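Zultesura Newsletter
8 April 2023

From the Teaching Bench: Laundry by Hand

Most of what our members have recorded up to now has been blocks, cups and pens. Those are good for learning the controls, but they hold their shape when you pick them up. Over the winter the Drurska group moved on to clothes, and this item covers how they set up the task, what the operators had to learn, and where the recordings stand.

The task is called Tristano in the project folder. A demonstration has a person driving the gripper through one job from beginning to end: take hold of a piece of clothing and move it from one place to another, with a basket as one of the two places. Some demonstrations are done by remote control, with the operator at a desk watching the wrist camera. Others are done by hand, with the operator guiding the gripper directly. Both kinds go into the same set, and each recording is labeled with the method used.

The first thing everyone has to unlearn is grabbing from the side. A cup can be approached from the side and closed on. A shirt lying flat gives the fingers nothing to close around, so they slide over it and come together on air. The method the group settled on is to come down from above with the fingers open, press lightly, and close while still touching the cloth. That gathers a small fold between the tips. Then raise the gripper a little and stop before going any further.

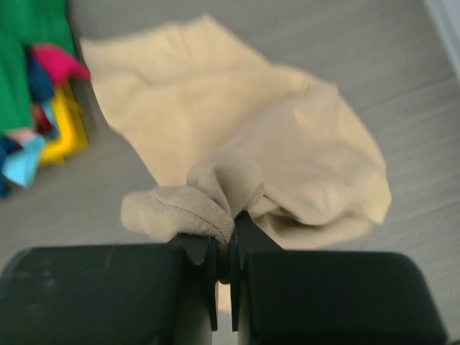
A fold of beige knit held between the fingertips.

The stop matters more than it sounds. New operators tend to run the grasp and the lift together, and if the cloth slips they have already moved on to the next step. A short hold after the first lift gives the operator time to check the grip and gives the recording a clean point where one stage ends and the next begins. The group now asks for this hold in all demonstrations, by hand or by remote.

Thick knits are the easiest. They bunch up well and the fingers have something to bite on. Thin, smooth fabrics take more pressure and more patience. Seams are useful on either kind, and several operators now look for one before they choose where to come down.

The second lesson was about the basket. It is plastic, it has handles, and cloth hangs over the rim as soon as the pile gets high. An operator reaching for a garment near the edge can easily take hold of the basket as well, and from the desk this is hard to judge. The wrist camera is close to the work, the cloth fills much of the view, and there is no feeling in the controls to tell you that you have closed on something stiff. Operators guiding by hand notice it sooner through the arm.

After some discussion, the rule for contact with the basket is this. If the fingers touch it and the operator backs off and tries again, the recording is kept and tagged as a recovery. If the basket is dragged, the recording is set aside in its own folder. It is not deleted, as we may want those recordings later. 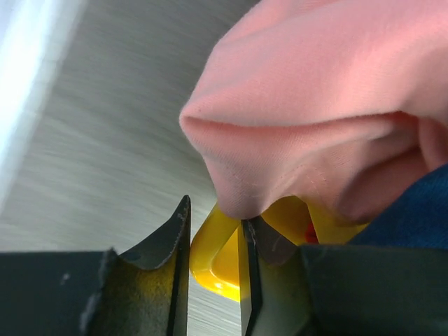
Vachon wrote in after reading a draft of this item to say that the recovery tag should be used more freely. "We threw out our messy runs the first year and were sorry afterward," the note said. "The arm copied our clean grasps well enough, but once it missed, it had no idea what to do next. Keep the fumbles if the operator gets out of them properly. I would also write down which operator it was, because people get out of trouble in different ways."

We have taken up the second point. Operator initials now go into the label along with the method, and older recordings will be filled in from the sign-up sheet where we can.

As of this issue the Tristano folder holds 109 demonstrations. Of these, 40 were guided by hand and the rest were driven from the desk. The recovery tag is on 29 of them. A demonstration may run up to 9 minutes before it is stopped, though most are much shorter. Anyone who needs the full time should take a break before starting the next one, as tired operators get jerky and it shows in the data.

A few points on setup for those who want to take a turn:

Start with the fingers open and well away from the clothes. The starting position should vary a bit from one recording to the next, and so should the place where the basket stands. Early on we had the basket in the same spot for every run, and those runs were of little use when it was moved. 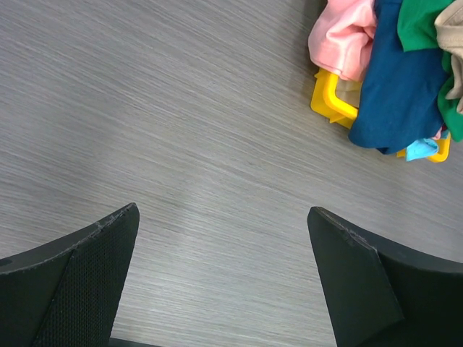
Fingers open, with the basket off to one side.

Mess up the pile between recordings. Turn it over, pull something from the bottom to the top, and let sleeves hang out if they want to. Please do not fold anything. Folding is a separate task and will have its own folder when we get to it.

Pick your garment before you press record. Hovering over the pile while you make up your mind gets recorded too, and it has to be trimmed by hand.

Move at an even speed. If you are on remote control and the picture lags, stop moving and wait for it to catch up. Do not steer ahead of it.

If you bump the camera, end the recording and say so in the notes column. A shifted camera affects every run that follows until someone sets it straight.

The group plans to keep collecting through the summer and try a first round of training on the full set in October. Before then we would like more recordings guided by hand, and more with thin fabrics, which people have been avoiding. Sign-up is on the usual sheet. New operators should read the labeling page first and do their first few runs with someone who has done the task before.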